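# Pundidex 선반 정리 데이터셋

Cukthorpe 작업장에서 사람이 손에 그리퍼를 들고 직접 수행한 정리 작업 기록입니다. 로봇 팔을 들이기 전에, 매일 이 일을 하던 사람들의 손동작부터 모으고 싶었습니다.

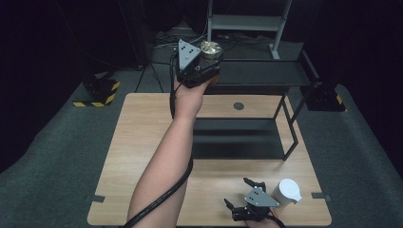 *2단 선반 작업. 왼손 그리퍼로 황동색 둥근 금속 물체를 든 상태.*

## 한눈에 보기

| 항목 | 내용 |
|---|---|
| 에피소드 | 1636개 |
| 작업 종류 | 8종 |
| 참여 작업자 | 5명 |
| 시점 | 머리 높이 1개, 손목 2개 |
| 장비 | 손에 드는 그리퍼 한 쌍(유선) |
| 수집 장소 | Cukthorpe 포장동 2층 |
| 관리 | Radebe 현장자동화팀 |

## 왜 만들었나

Cukthorpe 포장동에서는 작은 부품과 용기를 선반에 올리고 내리는 일이 하루 종일 이어집니다. 어렵지는 않은데 어깨가 먼저 지칩니다. 특히 윗단이 문제예요. 물건을 든 채 팔을 뻗고 잠깐 멈춰야 하는 순간이 계속 나오거든요.

Radebe에서 윗단 작업을 로봇에 넘기자는 이야기가 나왔을 때, 저희는 수집 대상을 외부 시연자로 할지 현장 작업자로 할지 꽤 오래 논의했습니다. 결국 현장 분들께 부탁드렸고, 정말 잘한 결정이었다고 생각합니다! Anel Ngcobo 님은 둥근 물체를 잡을 때 손목을 먼저 돌려 놓고 접근하는데, 저희가 초안으로 써 둔 작업 지침에는 그런 동작이 아예 없었습니다. 지금은 지침 2.1절에 들어가 있습니다.

## 작업 목록

- `shelf_up`: 테이블 위 물체를 윗단에 올리기
- `shelf_down`: 윗단 물체를 테이블로 내리기
- `tier_swap`: 아랫단과 윗단의 물체 맞바꾸기
- `cup_place`: 컵을 지정 위치에 세우기
- `cup_upright`: 쓰러진 컵 세우기
- `round_metal`: 둥근 금속 물체 옮기기
- `handover`: 한쪽 그리퍼에서 다른 쪽으로 넘기기
- `clear_all`: 테이블과 선반 비우기

`round_metal`과 `handover`는 한 에피소드에 같이 나오는 경우가 많습니다. 이때는 먼저 시작한 작업 이름으로 분류했고, 나머지는 `meta.json`의 `secondary_task`에 적었습니다.

## 폴더 구조

```
pundidex/
 episodes/
 shelf_up/
 shelf_down/
 ...
 calib/
 notes/
 splits.csv
```

에피소드마다 영상, 그리퍼 벌림 값, 손목 자세, `meta.json`이 들어 있습니다. 벌림 값은 0(닫힘)에서 1(완전히 벌림) 사이로 정규화했습니다. 왼손과 오른손은 작업자 기준이며, 영상의 좌우를 뒤집어 증강할 때는 `left`와 `right` 키도 함께 바꿔 주세요.

`notes/`에는 작업자 메모가 있습니다. 꼭 읽어 보세요. 짧고 투박하지만 가장 재미있는 폴더입니다. "이건 왼손이 편함", "선반 다리에 걸림, 다시" 같은 말이 그대로 적혀 있어서 실패 에피소드를 분석할 때 큰 도움이 됐습니다.

## 현장에서 달라진 것

수집은 근무 시간 안에 진행했고, 참여 시간은 전부 정규 근무로 처리했습니다. 성공률이나 속도는 인사 평가에 쓰지 않기로 시작 전에 문서로 합의했습니다. 작업자 ID와 이름을 잇는 표는 이 저장소에 없습니다.

작업 배정도 조금씩 바뀌고 있습니다. Riaan Ntuli 님은 이제 오전에는 포장을 하고 오후에는 에피소드 검수를 맡습니다. 잘못 잡은 순간을 찾아내는 눈이 저희 팀보다 훨씬 빠릅니다. Refilwe Swanepoel 님은 신규 참여자에게 그리퍼 사용법을 알려 주고 있고, 그 내용을 정리한 문서가 `notes/onboarding.md`입니다.

걱정도 있었습니다. 윗단 작업이 빠지면 교대 인원이 줄어드는 것 아니냐는 질문이 첫 설명회에서 바로 나왔습니다. 이번 단계에서는 인원을 줄이지 않기로 했지만 그다음 단계의 계획은 아직 정해지지 않았습니다. 확정되면 매주 수요일 회의에서 먼저 공유하고, 이 문서에도 반영하겠습니다.

## 알려진 한계

- 58개 에피소드에서 손목 자세가 잠깐씩 끊깁니다. `splits.csv`에 `pose_gap`으로 표시했고 기본 학습 분할에서는 뺐습니다.
- 검은 선반과 검은 그리퍼 손가락이 겹치면 분할 모델이 경계를 자주 놓칩니다.
- 케이블이 팔뚝을 따라 내려오기 때문에 몸 쪽으로 당기는 동작이 맨손일 때보다 조심스럽습니다. 속도를 그대로 목표값으로 쓰지 마세요.
- 작업자 전원이 오른손잡이입니다. 왼손잡이 데이터는 다음 판에서 보강할 예정입니다.

## 사용 조건

Radebe와 Prenach 내부 연구용입니다. 외부 공유나 발표 자료에 영상을 쓰려면 참여자 동의를 따로 받아야 하니 Saimi Kinnunen에게 먼저 연락해 주세요. 참여자가 철회를 요청하면 해당 에피소드는 다음 판에서 삭제되며, 이전 판을 내려받은 분들도 함께 지워 주셔야 합니다.

## 담당

- 수집 및 현장 조율: Saimi Kinnunen
- 보정, 데이터 형식: Uriel Zamudio
- 검수: Riaan Ntuli
- 참여자 교육: Refilwe Swanepoel

오류를 발견하면 에피소드 번호와 프레임 번호를 적어 이슈로 남겨 주세요. 작업 이름에 대한 제안도 환영합니다. `tier_swap`은 현장에서 다들 "위아래 바꾸기"라고 불러서 다음 판에 별칭으로 넣을까 고민 중입니다.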